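本网站使用 Cookie 以改善您的阅读体验。继续浏览即表示您同意我们的使用政策。 接受　设置

打印本文　|　用电子邮件发送

一根黑线的功课

在 Candetport 学习打结的一个冬天

我第一次认真地看一根缝合线，已经是成年人很久以后的事了。小时候我的膝盖缝过四针，当时我闭着眼睛，只记得医生的袖子有肥皂的味道。后来线拆掉了，我对线就没有兴趣了。

去年冬天我住在 Candetport，替《Plulari》写一组关于手艺的文章。前面写过修鞋、补渔网和装订旧书，这三篇都和线有关系，所以编辑部来信问我，愿不愿意再写一篇，写外科的线。我回信说愿意。信发出以后我查了很长时间的词典，因为我的中文里没有这一部分的词。“持针”、“进针”、“出针”、“线尾”，我一个一个抄在本子上。中文把这些动作都说得很短，我很喜欢。

Verninton 缝合学校在老港口的后面，从电车站走过去要经过一个很陡的楼梯。学校是 1979 年办的，最早只教护士，后来医学院的学生也来，再后来兽医也来了。楼下是一家卖灯具的商店，晚上上课的时候，楼梯里总有商店橱窗照过来的黄色的光。我报的是旁听的名额，可以坐在后面看，课后可以自己练习，不能参加考试。一共十一个星期，学费 185，材料另外算。

第一节课没有针，只有线。

老师发给每个人一段黑线，长度比我的前臂长一点，让我们把它放在桌子上，看它自己怎么弯。这个要求听起来很奇怪，但是我们都照做了。线从包装里出来的时候，记得自己在包装里的样子，它会弯回去。老师的用词是“记忆”。有的线记忆很强，有的弱一些，打结之前要先把它捋直，捋的力气太大，线就会变毛。我在补渔网的地方听过差不多的话，那里的师傅说的是“线有脾气”。

我的线弯成了一个不圆的圈。我的邻座是一个学兽医的年轻人，他的线几乎是直的，他看起来很满意。

第二节课讲怎样拿线。学习缝合的人最容易犯的错误是夹线的中间。夹过的地方会留下一个看不清楚的伤，以后受力，线就从那里断。所以要夹线的末端，夹那个反正要剪掉的部分。这条规则在 Verninton 写在门旁边的黑板上，一年到头不擦。字已经很旧了，有人用粉笔描过很多遍，笔画越来越粗。

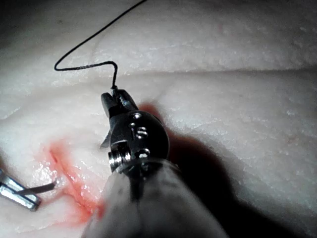
线的末端夹在钳口的尖上，后面是浅色的、湿润的组织表面。

黑色的选择有实际的原因。在浅颜色的底子上，黑线最容易看见，拆的时候也不容易漏掉。学校里也有蓝色的和紫色的线，放在柜子的上层，高级班才用。初学的人一律用黑的。我问过为什么不让我们挑颜色，得到的回答是，你们现在需要看见自己的错误。

我把这句话抄在本子上了，旁边画了一个小小的线圈。

关于线的粗细，我想多写几句，因为我在这里糊涂了很久。缝合线的号码里有很多零，零越多，线越细。我们平时用的号码是数字越大东西越大，鞋子是这样，衣服也是这样。到了外科的线，三个零比两个零细，四个零又比三个零细，写的时候常常写成“3-0”、“4-0”。我在练习的时候拿错过两次，一次拿得太粗，打出来的结像一颗豆子；一次拿得太细，我的眼睛找不到线尾在哪里，只好请别人帮我找。

材料是从一家叫 Farahani 的商店买的，在港口的另一边，主要的生意是绳子和帆布。柜台后面有一个很高的木柜，一格一格的小抽屉，我听店员说一共有 82 个，其中最下面的两排放缝合练习用的东西。其余的抽屉里是鱼钩、铜环、蜡、做帆的针。店员从一种抽屉走到另一种抽屉，脸上没有什么变化。买做帆的针的人和买弯针的人排在同一个队里。

弯针是第三个星期才发的。

我原来以为针是弯的，因为这样好看，或者因为传统是这样。拿到手里试了以后才明白，直的针进去容易，出来很难，你要把整个手掌压低，下面没有地方。弯的针只要转手腕，它沿着自己的弧线走，从这一边进去，就从那一边出来。老师反复说，不要推，要转。我推了整整一个星期。推的时候，针眼会被拉大，垫子的表面会有一个小小的裂口，像嘴一样。改正这个毛病用了我三个晚上，方法很笨，就是什么都不缝，只拿着针在空气里转手腕。我的房东看见过一次，她以为我在学指挥。

持针也有位置。从针尖到针尾，大概三分之二的地方，是夹的地方。夹得太靠前，针走不远；夹得太靠后，靠近连线的那一头，针会弯，甚至会断。这一点我学得比较快，可能因为我以前学过一点书法，知道拿笔的高低会改变写出来的字。

然后是垫子。练习用的垫子颜色很浅，上面有一道长长的切口，我们要做的就是沿着这道切口，从一头缝到另一头。每一针和切口的距离应该一样，每两针之间的距离也应该一样。听起来和在布上缝衣服没有很大的区别。可是布是平的，也不会让开。垫子是软的，针一碰它，它就往下陷，等针过去了，它又回来。你量好的位置在你碰它的时候就变了。
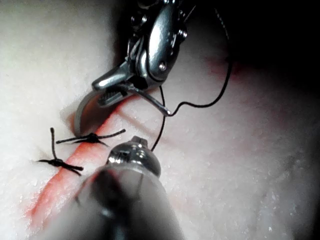 打结是我最喜欢的部分，也是我花时间最多的部分。一个外科结一般从两圈开始，线绕两次，拉下来，它靠摩擦自己先停住；然后反方向绕一圈，再拉；再反方向绕一圈。方向如果弄错了，两次都绕向同一边，得到的结外表差不多，受力以后会慢慢滑开。英文里管这种错误的结叫“奶奶结”，我不知道中文里是不是也这样叫，Verninton 的人只说“滑结”，说的时候声音放低一点。

拉线的时候，两只手用的力要一样，方向要相反，而且要平。手往上提，结就站起来；手放平，结就躺下。躺下的结是好的结。我第一个躺下的结出现在第五个星期的一个晚上，大概九点钟，教室里只剩下几个人。我没有告诉别人，自己看了它一会儿，然后剪了线。

剪线又是一门课。线尾留得太短，结会松；留得太长，会扎人，也会和旁边的结缠在一起。丝线可以留短一点，光滑的单股线要留长一点。我的线尾总是一边长一边短。学兽医的年轻人剪得很整齐，他说他家里是开理发店的。

有一个词我想特别写一下，就是“张力”。修鞋的师傅也用这个词，装订旧书的师傅也用，可是意思有一点不同。修鞋的线要拉到最紧，皮子要陷下去，这样才结实。书的线拉得太紧，纸会裂，所以要“紧而不勒”。缝合又是另一种。缝合的线只要让两边的边缘碰在一起就够了，再紧就有害，因为伤口下面还要有血流过去，过一两天还会肿，肿的时候线是不会变长的。老师的说法是“靠拢，不要勒死”。我把三种张力写在本子的同一页上，到现在还常常翻到那一页。

第七个星期，学校开始让我们练习看线。两次打结之间，线会有一段时间是松的，松的线会往任何地方去。它会挂在器械上，会绕到针的后面，会自己打一个你没有打的结。有经验的人一边做手里的事，一边知道线在哪里。没有经验的人看着针尖，等到要拉的时候，才发现线在别的地方绕了一圈。 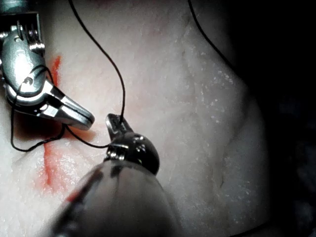 我练了很久才敢让线松着。开始的时候我总想把它拉直，每做一个动作就拉一次，拉的次数多了，前面已经打好的结就被带紧了。老师看见了，说，你让它弯一会儿，它不会跑。我觉得这句话很难执行。在我自己的母语里，松的线是一个不好的比喻，意思是事情没有做完。在 Verninton，松的线只是下一个圈的材料。

第九个星期开始做连续缝合，就是一根线从头走到尾，中间不剪。我以前打的都是单个的结，一个坏了，不影响别的。连续缝合快得多，线也省，可是一个地方松了，整条都松。班里的人对这两种方法各有各的喜欢。护士出身的同学多数喜欢单个的结，她们拆过很多线，知道单个的好拆。我做连续缝合的时候，前面五针还好，后面的距离就越来越大，好像一个着急回家的人走路。

教室的墙上有一个玻璃框，里面是历年学生留下来的练习，每一块只有邮票那么大，下面贴着年份。学校的登记本上写着一共 533 块。早期的已经发黄，线倒是还很黑。有几块缝得非常漂亮，也有几块很难看，歪的，结站着，线尾一长一短。我问为什么难看的也留着，得到的回答很简单：每个人第一次完整缝完的那一块都要交，不管好看不好看。

我的那一块也在里面了。它在右下角，从左边看比较好。

三月，课程结束，我把剩下的线收在一个放茶叶的铁盒子里，带回了家。我现在还会练习，多数是在晚饭以后，先把线捋直，放在桌子上，等它弯。有时候我也用打结的方法做别的事，比如扎花园里的番茄。外科结扎番茄是太认真了一点，可是去年刮大风的时候，邻居家的番茄倒了，我的没有倒。

如果有读者想自己试一试，我的建议很少。买一种线就够了，黑的，不要太细。弯针买中等大小的。旧的剪刀不要用，剪不断的线会散开。最初的几天请只打结，不要缝，可以把线绕在椅子的背上打，椅子不会往下陷。还有，请准备一盏可以移动的灯，影子落在切口上的时候，把灯挪一下，比把头低下去好，低头时间长了脖子会很疼，我在第四个星期因为这个缺过一次课。

Candetport 的 Farahani 商店下午两点以后开门，冬天关得早。做帆的针也值得看一看，它们的针尖是三角形的，和缝皮肤用的弯针有一点像。我买了一根，到现在没有用过。

打印本文　|　用电子邮件发送

相关文章
补渔网的人怎样看天气
装订旧书：纸、蜡和一根麻线
鞋底的八十针
老港口的灯具商店
怎样挑选一把好剪刀
读者来信：我的第一件毛衣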